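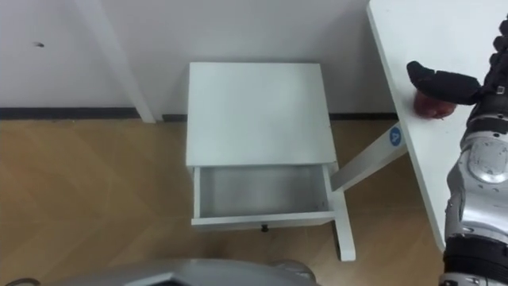
Slide 1. White bedside table, drawer part open, nothing in it.

Morning, everyone. Thanks to Hernán Ticona for the slot. He asked for something upbeat on decluttering and I told him I'd see what I could do.

Start with the promise. Every book in this genre makes the same one: get rid of your stuff and you will feel calmer, sleep better, spend less. I have read a shelf of them. I own the shelf. Pause, see if anyone laughs, move on either way.

Slide 2. The Norkix number.

Norkix sells a twelve-week home reset course. Their sales page says 95 percent of customers "feel lighter" afterward. Read it out slowly. Then ask the room: 95 percent of whom? Wait for an answer.

I wrote to them. They surveyed 1064 people who finished the course. They would not tell me how many started. If you quit in week three because you have a job and two kids, you are not in that number. Also, "lighter" was the only positive word on the form. The other choices were "the same" and "not sure."

Slide 3. Before and after.

Ask for hands: who has cleared out a closet? Keep hands up if it was still clear a year later. (In Salazar I got a lot of hands going down here. Don't claim it as data, it was a library on a weeknight.)

My complaint with before-and-after stories is the timing of the after. It's always the same afternoon. I want the after from next January, with the mail and the phone chargers and the cough drops back in.

Slide 4. Who pays for empty.

Getting rid of things is cheap if you can buy them again. Alcides Ríos made this point to me over lunch and I have been stealing it since. His mother kept jars, string, coat buttons, and she used them. The advice to toss anything you can replace for under twenty bucks — that's advice for people with a lot of twenties.

Don't get preachy here. Last time I ran over by six minutes on this slide.

Slide 5. What I'd grant them.

Some of it holds up. Finding your keys is good. A clear floor is safer if you get up at night. If sorting a drawer makes your Sunday better, go sort a drawer. I did my kitchen in the fall and I liked it for around 2 weeks.

What I don't buy is the jump from a tidy drawer to a fixed life, and the invoice that comes with it.

Slide 6. Questions to ask before you pay.

How many people started? Who ran the survey? When did they ask? What happens to the stuff after it leaves the house? (Someone will bring up donation bins. Say I haven't looked into it properly.)

Take questions. If the Fudisitz storage box people are in the back again, let them go first and keep it friendly. Handouts are by the door.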